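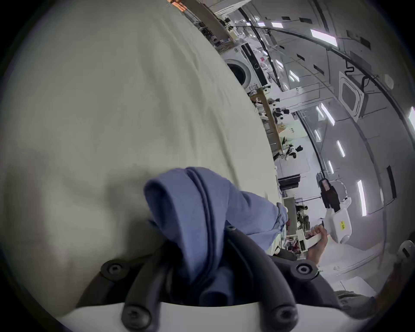 4.2 Recording a Folding Demonstration

Read Section 3 before you start. We know you won't, so the parts that break things are repeated below.

1. Clear a patch of sheet big enough for the garment laid flat.

2. Open Omgate and start a new session. Name it after the garment. "Test", "test2" and "testfinal" are already taken, 58 times over.

3. Hold the gripper with the fingers open and wait for the tone.

4. Close on a single layer of cloth. Lift, fold, let go. Move at the speed you would like the robot to move, as it will copy your hurry along with everything else.

5. Keep your free hand off the cloth. The robot will look for that hand later and be disappointed.

6. Press Stop before you put the gripper down.

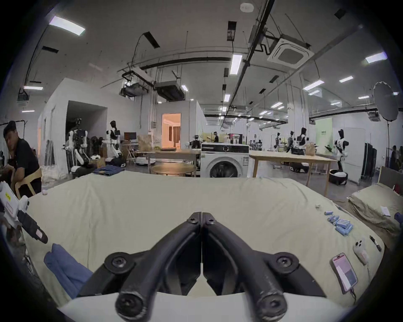

Figure 4-2. Gripper held over the bed, fingertips together.

NOTE: Fumbled grasps are worth keeping if you recover within 3 seconds. Longer struggles should be marked "discard", however brave.

CAUTION: Do not tighten the finger bolts during a session. Wullus will treat the new finger position as a new tool and reject the whole batch. Marcelino Ibarra lost 582 recordings this way on 27th February and would like it mentioned.

7. Shake out the garment, drop it in a fresh heap and repeat from step 3. Neat heaps teach very little.

8. Upload before closing Omgate. There is no autosave. It has been requested.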